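Club de robotique de Dosville
Guide de mise en route du bras Fliketti, séances d'initiation
Version du 30 octobre 2020

3. Préparer la table et vérifier la vue du poignet

Vous avez fixé le bras et branché le boîtier Dremlow, bravo, le plus ennuyeux est derrière vous ! Prenez maintenant 15 minutes pour la table. Les équipes pressées sautent souvent ce chapitre, et nous les voyons revenir en mars, un peu penaudes, avec des prises ratées à la veille de la rencontre interclubs.

3.1 Dégagez le plateau. Repoussez vers le bout de la table tout ce qui ne sert pas à l'exercice (sacs, chargeurs, goûters compris) et gardez libre la partie que le bras peut atteindre.

3.2 Posez un objet d'essai. Prenez quelque chose de léger, de couleur vive et aux formes arrondies : un petit objet à tête de chat, orange, fait très bien l'affaire, et les plus jeunes s'y attachent vite.

3.3 Ouvrez le logiciel Sotelo, menu « Caméras », puis choisissez « Poignet ». Si l'on vous demande un numéro de port, tapez 1216 et validez.

3.4 Regardez tranquillement la vue avant de toucher à quoi que ce soit. L'objectif est très large : le plateau de bois clair paraît courbé et se resserre vers le fond, du côté de l'écran bleu. Repérez votre objet, ici en haut à gauche, avec une pièce ronde et blanche juste derrière lui.
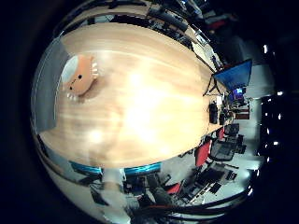 3.5 Cherchez les reflets. Une tache blanche sur le bois, comme celle du milieu du plateau, peut tromper la détection. Déplacez l'objet d'essai à bonne distance, ou baissez un peu l'exposition, 2 crans au maximum.

Attention : ne passez jamais la main sous la pince tant que le bras est sous tension, même « juste une seconde » pour redresser l'objet. Appuyez d'abord sur Pause et attendez l'arrêt complet.

3.6 Lancez « Essai de prise » à vitesse lente. Gardez un doigt près de l'arrêt d'urgence pendant tout le mouvement.

Remarque : si le code 119 s'affiche, le logiciel a perdu l'image. Fermez la vue, vérifiez le câble de la caméra, rouvrez la vue et reprenez à l'étape 3.3. Vos réglages sont conservés.

3.7 Notez l'exposition retenue dans le cahier de votre équipe, puis passez au chapitre 4, « Premier programme ».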